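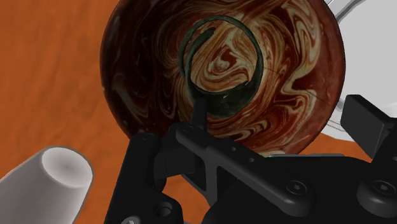

Bon, je vous avais promis un retour sur le kit de marbrure Altenon, et vous avez été plusieurs à me relancer en commentaire (surtout Veronica Stanciu, coucou Veronica, je n'oublie pas que tu attends pour commander !). Je l'ai depuis juillet, j'ai vidé presque tous les flacons, j'ai taché un short et une partie du plan de travail, je pense que je peux parler.

Pour situer : je fais de la reliure en amateur, surtout des carnets, et j'en avais assez d'acheter mes papiers marbrés à la feuille. Les beaux coûtent une fortune et les moins beaux ont toujours ce petit air de papier cadeau. Le kit Altenon contient 10 flacons de couleur, 2 peignes, un stylet, une poudre épaississante pour le bain et un livret. Pas de bac ! J'ai trouvé ça un peu fort de café, vu la photo sur le couvercle. J'ai pris un plat à lasagnes, format carnet, ça va très bien, mais si vous visez de grandes feuilles il faudra prévoir autre chose.

La poudre d'abord. Le livret dit de mélanger et d'attendre une heure. Une heure, c'est non. Mon premier bain était plein de grumeaux et les couleurs coulaient à pic, j'ai cru que j'avais acheté n'importe quoi. Depuis, je le prépare la veille au soir, je passe tout au mixeur plongeant (un vieux, réservé à ça) et le lendemain c'est lisse comme une crème anglaise. Il faut aussi enlever les bulles avec une bande de papier journal avant de commencer, sinon chaque bulle laisse un petit rond blanc sur la feuille, et toujours pile au milieu de la couverture.

Les couleurs, c'est le gros point fort. Le rouge brique est superbe, chaud, un peu poussiéreux, il s'étale bien et il ne mange pas les autres. Le crème aussi, je l'ai fini en premier. Avec un brun foncé entre les deux on arrive à des choses vraiment proches des vieux papiers de garde qu'on trouve chez les bouquinistes. Par contre le bleu, quelle déception ! Il part en paillettes dès qu'on en met deux gouttes de trop, et en séchant il vire au gris. Le vert est correct, sans plus.

Les peignes : un large, un fin. Le large est très bien. Le fin a perdu une dent au troisième bain, je l'ai remplacé par des épingles piquées dans un carton et franchement je préfère mes épingles. Le stylet fait le travail, une aiguille à tricoter aussi.

Question papier, ne faites pas comme moi, lisez la page 6 du livret AVANT. Il faut passer l'alun à l'éponge et laisser sécher à plat. J'avais sauté l'étape, résultat : tout le motif est parti au rinçage, sous mes yeux, dans l'évier. J'ai testé ensuite le papier Ternport (un peu épais, mais il tient le choc) et le Bucur ivoire, plus souple, qui se plie mieux pour les gardes. Pour des carnets je reste sur le Bucur.

Par rapport au kit Plirkton que j'avais l'an dernier, il n'y a pas photo pour les teintes, tout était criard chez Plirkton. Mais eux fournissaient un bac et de vrais peignes solides...

Est-ce que je le rachèterais ? Le kit complet, non. Les flacons à l'unité, oui, et d'ailleurs j'ai déjà recommandé du crème et du rouge brique. Si vous débutez complètement, prenez-le quand même, le livret est clair et on s'amuse dès le premier après-midi, même avec des grumeaux. Mettez juste un tablier. Et des gants, parce que j'ai eu les ongles rouges pendant une semaine.

Prochain article sur la colle, j'en ai trois en test et une qui sent très mauvais.

1 801 partages · 10 commentaires

Contact · © Tous droits réservés · Retour en haut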